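Laltance Manuals > Nendora Two-Arm Unit > Set-up Guide > Household chores

4.2 Changing the bag in a waste bin

Please read this section before you let the unit work in a home. The chore looks simple for a person, but a thin bag has no fixed shape and the arms can lose it.

1. Put the empty bin on the floor between the two arms, with the opening up.
2. Place one bag on a low table behind the bin. Do not fold it flat.
3. Open both grippers and wait 30 seconds.
4. Choose "Line bin" in the Sorkari menu and press Start.

Caution: keep hands away from the fingers while the lamp is green.

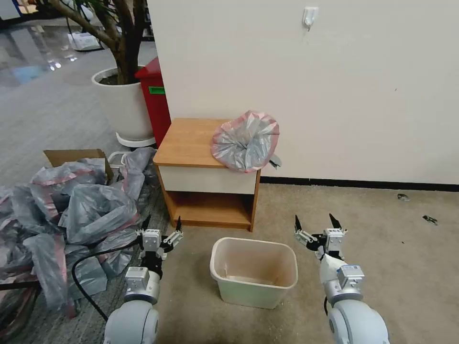
Can the unit do this chore without a person in the room?
Not yet. It can pick up a bag and bring it to the bin, but opening the mouth of the bag often fails, and a person must then help.

5. If the unit stops with code 1212, take the bag out of the gripper, shake it open and go back to step 3.
6. After 17 bags, clean the fingertips with a dry cloth.

Note: tying and carrying out a full bag is not supported in this version.

Text checked by Tumaini Laizer, 13/02/2020.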